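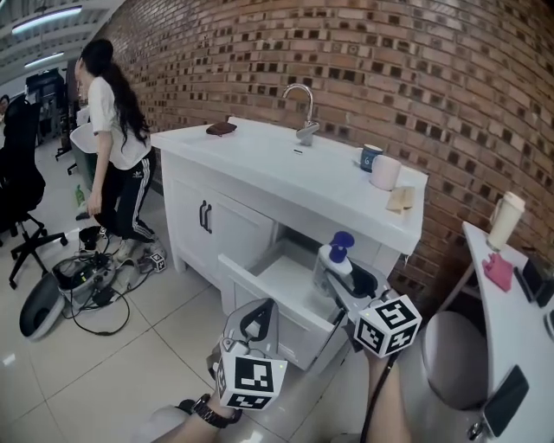 Vanity with the right-hand drawer open, mugs still on top

Bathroom storage > Deep drawer or two shallow ones?
March 2023

skjelbird_q
I have a white vanity with two doors on the left and one deep drawer on the right. The drawer is the problem. Anything small sinks to the bottom and I end up digging for it. I'm thinking of fitting a Rirkar insert to split it into an upper and lower tray. Has anyone done this and kept it? Mugs normally live on the right end of the counter and I'd like those put away too.
– Qistina Subramaniam

tallpantry
Leave it deep. I put a tray in mine and lost the space for bottles. Stand everything upright and it's fine.

grout_and_about
Disagree with tallpantry. Upright works for bottles, not for combs and tubes. I have the Skisari dividers, 3 in one drawer, and they haven't moved since June.

tallpantry
Combs go in a cup. You have a mug with a 6 on it right there.

skjelbird_q
The 6 mug is for coffee. The pink one could be spared.

mlowery
Measure the inside height before buying anything. My insert fit on paper but the drawer wouldn't close because of the lip on the underside of the sink. Also check how far the bowl comes over. Yours looks wide and shallow, so you might be OK.

grout_and_about
Good point about the height. Mine is a Claslow and there's plenty of room, but they vary.

harbor_lane
Can I ask about the wall? Is that brick with little square tiles between the rows? I like the brown and black ones.

skjelbird_q
Yes, brick with small tiles, brown, black and beige. It was like that when I moved in.
mlowery – the drawer is 300 deep front to back, I haven't done the height yet. Will do it tonight.

tallpantry
Still say no tray. Try it with a non-slip mat and a couple of boxes first, then spend the money.

skjelbird_q
Fair. I'll try boxes first and order the insert if I'm still digging after a few weeks.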